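About Gerkley Racing Stables

Gerkley Racing Stables trains Thoroughbreds for owners who want to race on the dirt and turf circuits of the East and Midwest. Head trainer Ľudovít Oravec took out his license after years as a groom, exercise rider and assistant, and he still walks the shedrow himself at 4:30 every morning before the first set goes out.

The stable started with 3 horses in rented stalls. The first to win was Porkano, a claimer with bad front feet who ran mostly at a mile and stayed in the barn until he was retired at nine. As of the end of last season the stable had sent out 162 winners, 102 of them for owners who have been with us since our first full year. 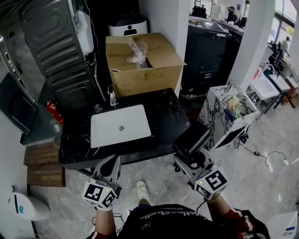 Most of our runners are based at the main barn from spring through fall. In February the two-year-olds come up from the farm and begin learning the gate. We keep a small office beside the barn with a washroom for owners and staff, and visitors coming in from the backside are welcome to clean up there before heading over to the grandstand. It has a white sink set in a black marble-patterned counter, and the floor is light gray tile, so please knock the mud off your boots first. Paddock passes are handed out at the office desk on race days.

Horses come to us in different ways. Some are homebreds, some are bought at the yearling and two-year-old sales, and a good number are claimed. We will tell an owner when we think a horse is in over its head, and we drop it in class or give it time off. Evora is a fair example. She was beaten in her first four starts, went to the farm for the winter, and came back to win a maiden race on the turf by a neck.
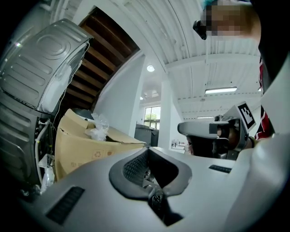
She is still in training and is pointed to allowance races this year. Her half brother Vlček is in the next barn aisle and should make his first start over the summer.

Owners get a written report every other week and a phone call after each work and each race. The day rate covers feed, bedding, grooming and routine care. Vet, blacksmith and van bills are passed along at cost with copies of the invoices. Partnerships are open to groups as small as 3 people, and shares are sold for the racing life of the horse.

Retired runners are placed through farms we know, and we take back any horse whose new home does not work out.

To ask about stalls, partnerships or a morning visit, call the office between 10 a.m. and 2 p.m.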